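The slow way to Pristbridge

There are two ways to get from Surnulo to Pristbridge and my family has argued about them for as long as I can remember. The quick way is the dual carriageway, with its lorries and its one grim services. The slow way is the old road through Kahsay, and that's the one I've finally driven end to end, windows down, with a bag of sesame rolls sliding about on the passenger seat.

I blame Feven Habte. She runs the bakery opposite my flat and grew up out that way, and when I mentioned in May that I had a free day and a full tank she drew me a map on the back of a flour invoice. It had a fish on it, a gate that I never found, and the word "LEFT" underlined twice. I set off at eight, which for me is heroic.

Out past the last houses

The first stretch is the one I'd recommend to anybody who thinks they don't like driving. Once you've shaken off the garden centre and the tyre place, the road goes down to two lanes and starts to wander. Fields on the left going from green to gold, trees along the back of them, tall weeds leaning in at the guardrail. I had a long bend all to myself, not another car on it, and I may have sung.

Do watch your speed, though! It's the sort of road that makes you feel you know it, and then a bend tightens up on you. I took one near the Rakard turning far too cheerfully and the rolls ended up in the footwell (still perfectly edible, I had two at the next lay-by).
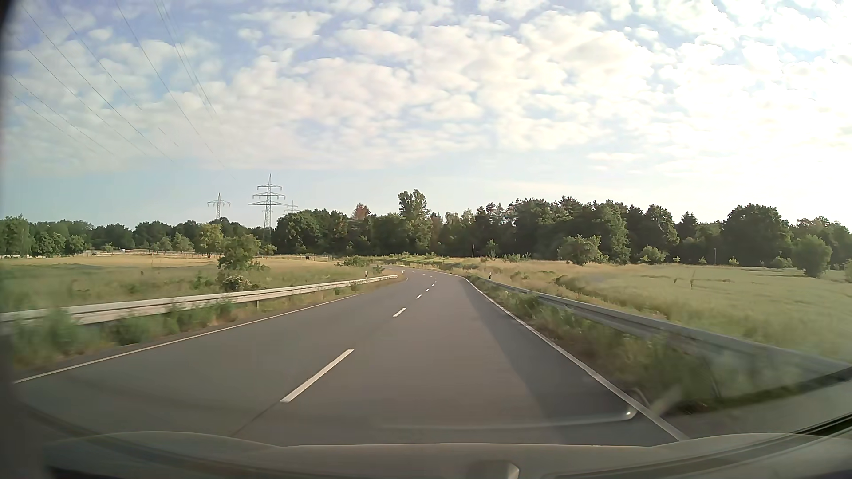 Where the tarmac gives up

This was the bit my dad always refused to do. Past Kahsay you can stay on the main road and go round the wood, or you can take the track, and Feven's underlined LEFT meant the track. I sat at the junction for a good minute. My car is small and old and has 2000 things wrong with it already, so in the end I thought, well, what's one more?

And it was lovely. Brown earth with a reddish look to it, woods thick on one side and open meadow on the other, branches reaching out over the top of you and the sun coming through the leaves in little sparks. It runs so straight that you aim for a gap in the trees and just keep going. I did most of it in second gear. Something rattled the whole way and I turned the radio up.

If you fancy it yourself, leave it alone after heavy rain, and don't count on a phone signal. I stopped at the far end to look at the map again and met Gebremedhin Degefa, who keeps bees on the edge of the wood and sells honey out of his garage. I bought two jars, got a long lecture on lime blossom, and was told I'd parked in front of his hose. He's 19 years into the beekeeping and says the track has been due for surfacing for all of them.

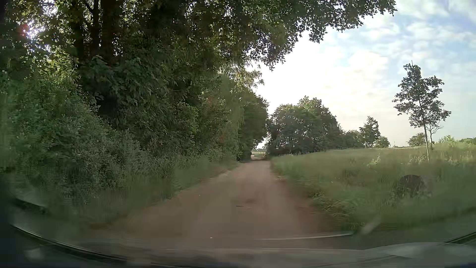 Over the bridge and in

You come back onto proper road with a bump and a sense of loss, and then the bridge more or less makes up for it. I'd remembered it from childhood as enormous. It isn't, but the railing is still a cracking bright blue and there's a raised walkway if you'd rather park up and cross on foot, which I did later on with an ice cream. Driving over, you get that little clunk under the wheels at the joint, and I was nine again, in the back, being told to stop kicking the seat.

Pristbridge itself is good for a wander and a late lunch. Get the lentils at the café by the market steps and ask for extra bread. I went home on the dual carriageway, I'm sorry to say, as I'd promised to be back by six, and I've been plotting to do the old road in the other direction ever since. Feven wants her map back.
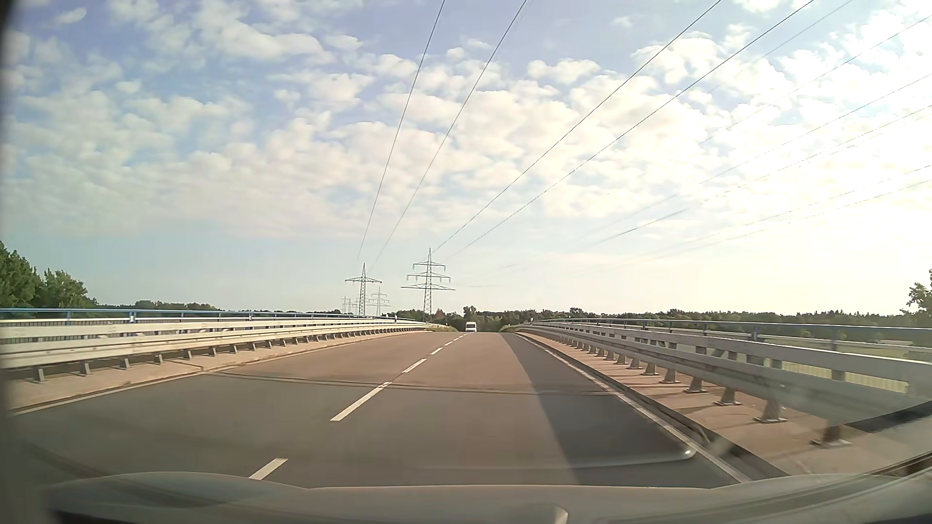 The bridge on the Pristbridge road, with its blue railing and a white van up ahead.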